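Courses > Service Robotics > Unit 6 > Handout: Reviewing a Kit
Reading time: 4 min

Unit 6. How to review a robot kit before you buy: the Skitix two-arm laundry kit
Notes by Lụa Hứa 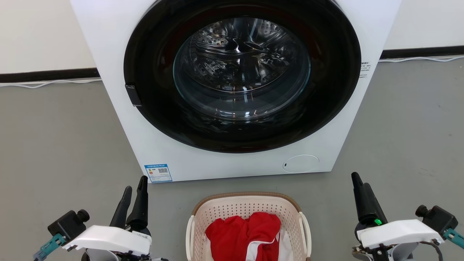 In the last unit we read the Duvuvetti offer line by line. Now we do the same with Skitix, but this time we also have the kit in our own lab, so we can compare the words of the seller with the work. The task is loading: take clothes from a basket, open the door of a front-loading washer, put the clothes in the drum, close the door.

What the offer contains

The kit comes with two arms, two grippers with black fingers, the cables, and a one-year license for the control program, which is called Humora. The table and the computer are not included. Many students miss this in the first reading. Please write it in your cost sheet as a separate line. Support costs 900 dollars per year after the first year, and the price list puts this on the last page.

What the seller promises

The brochure says "a full load in 20 minutes." Ask always what is a full load. In the Skitix manual it is 18 pieces, dry, and not bigger than a bath towel. A bed sheet is outside of the promise. This is a fair limit, but the brochure does not mention it.

What we measured

We made 25 trials in June with mixed clothes. I give you my remarks and you will find the full table in the course folder.

1. Picking from the basket. Shirts are easy. When two pieces are twisted together, the arm lifts both, and Humora records it as one pick. So the counter in the program is too optimistic.

2. Opening the door. It is the weakest point. The finger must go behind the handle, and the handle on a washer is small. If the washer was moved a little from its place, you need to teach the position again. This takes roughly ten minutes for a person with training.

3. Putting in. A sleeve often stays over the lower edge of the door opening. The program has a "push" motion for this case, and it must be switched on by hand in the settings.

4. Closing. No complaints from me.

A word about dark and light clothes: the setup guide recommends to begin with strong colors, then add white pieces later. We followed this order and I suggest you do also.

Comparison with Fitzgerald

The Fitzgerald kit has one arm only and costs less. It cannot hold the basket and pick at the same time. For a small laundry room this may be enough, and you should not take the bigger kit only for the reason that it looks more complete.

Homework

Write one page to a customer who owns a small hotel. Say which of the two kits you recommend, under which conditions, and which question you would still send to the seller. Use numbers only from the manual or from our table, never from the brochure.

This site uses cookies to remember your login. Accept / Settings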